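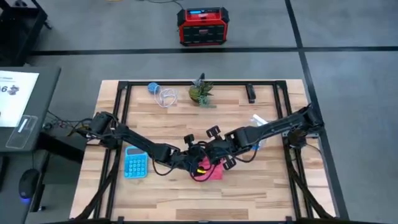 The two-arm table at Prerby. Left and right grippers over the cloth, calculator to the left of them.

Progress report no. 4: good practice rules for shared-workspace arms
To: Mahmoud Shehata, Amundsen Fund
From: Shiuli Marikar, Grasik
March 26, 2020

Hi Mahmoud,

You asked for something shorter than last time and with less standards talk in it, so I'm going to try (Lakmal has already bet me I can't). The big news is that the house rules are written, all of them, and people are working under them at the Prerby site. They're a draft and I'll be changing things until May, but there is a document, it has a cover, and Arif has only crossed out one page of it!

Quick reminder of where we were. The grant pays for a set of plain rules for small benches where two arms share one tabletop, the kind of setup where a person reaches in and out all day to lay out objects. The published standards are written mostly with bigger cells in mind, and what we kept hearing from labs was "fine, but what do I do at my table?" So that's the question I've been trying to answer, at a length somebody will read standing up.

What's in the draft

The part I'm happiest with is the section on the middle of the table. When both grippers come in over the same piece of cloth, as they do in the picture up top, there's hardly any space between them, and that's where we want the rules to be strictest. Ours now say that hands stay outside the rails any time both arms are powered, full stop. No quick tug on the fabric, no rescuing a small part from between the fingers. If the layout needs fixing, you stop both arms, you say "stopped" out loud, and then you reach. Dilruba thought the saying-out-loud bit was silly for about a week and now she's the one who reminds everybody.

Second is cables. I'd originally given them two lines and Arif sent it back with the word "more" in the margin. He was right. Each arm brings its own wiring, there's extra at the wrists, and then there are the leads coming over from the desk. The draft asks for slack to be checked at full reach before the first run of the day, and for anything crossing the floor to be routed where people don't walk. I'd like to add a photo guide of good and bad wrist loops, but that's for the next period.

Third is what's allowed on the tabletop. This one caused the most arguing. My first version said only the objects needed for the current task. Lakmal pointed out that half the point of our work is cluttered tables, with a plant and a plastic bag and a coiled cable lying there along with whatever you want handled, and that a rule everyone has to break on day one is worse than no rule. So we rewrote it. Clutter is fine if it's on the layout sheet, and the sheet says what each thing is and whether an arm may touch it. Thin plastic bags and loose cable get their own line, because they snag. Living plants are allowed (I got a surprising number of emails about the succulent) but they have to be listed like everything else.

Clamps and anything else fixed to the rails go on the sheet too. I'd left those out completely, which is embarrassing, and Dilruba caught it on her first read.

How it's going in practice

We logged 94 sessions under the draft rules this period. The Sovar tool that keeps our log recorded 2533 separate stops across those, counting every planned pause to change the layout. I know that sounds like a lot. I was a bit alarmed myself, but when Lakmal went through them nearly all were people doing exactly what the rule asks, stopping before reaching in. What we don't have yet is a clean way to tell a planned stop from a nervous one. He's adding a button for it.

The thing that isn't working is the start-of-day check. It's too long and people skip to the bottom and sign. I've done it myself, so I can't be too stern about it. I'm cutting it down to what fits on one side of a card and moving the rest to a monthly check.

Money

Spending is on plan except for printing and lamination, where we're over 800 dollars against a line that was frankly a guess. I'd like to move the difference from travel, as we won't be going anywhere for a while. Could you let me know if that needs a form or if an email from you is enough?

What's next

The short card goes out to the Prerby group first, then to the two outside labs that offered to try it, assuming they can get into their buildings. If they can't, Arif and I will do the read-through with them by video and push the hands-on part back. Everything else on the May list stands.

I've kept the crossed-out page for you, by the way. It was the one on signage and I still think it was good.

Shiuli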